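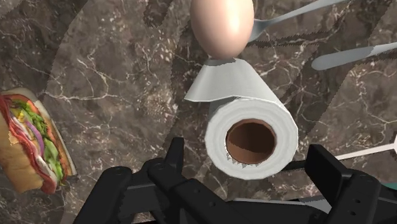 Septic system and choice of toilet paper in a rental cottage

Posted in Household and Plumbing by Catarina Garcia

I manage a rental cottage in Winmont that is served by a septic tank. The tank was pumped in December, and the contractor remarked that there was a heavy layer of undissolved paper near the inlet. The cottage sleeps 6 guests and is occupied most weekends. I would appreciate guidance on two matters. First, is paper labeled as septic safe materially different from ordinary two-ply paper? Second, how frequently should a tank serving this number of guests be pumped? The previous owner left no records apart from one receipt for $264.

Fundach

The label is of limited use when comparing products. A simple test may be carried out at home. Place four sheets in a jar of water, close the lid, shake it for ten seconds and examine the contents. Paper suitable for a septic system will have separated into small pieces. Paper that remains in whole sheets should not be purchased again. One-ply paper generally performs better in this test, although there are two-ply papers that pass.

With regard to pumping, the interval depends on the capacity of the tank and the number of occupants. Please ask the contractor to measure the sludge and scum layers at each visit and to write the figures on the invoice. Guests should also be informed in writing that wipes, including those sold as flushable, must be placed in the trash. A small covered bin beside the toilet is recommended.

Magalhães

Use one-ply. We have had no trouble in 9 years.

Brirkalow

I concur with the jar test. I would add that the inlet baffle should be inspected before any conclusion is reached regarding the paper. A damaged or partly blocked baffle will hold paper at the inlet regardless of the type used. Ours was replaced on a Friday morning and the charge was $141, including the part. Please also confirm that the toilet does not run between flushes, as excess water reduces the time available for solids to settle.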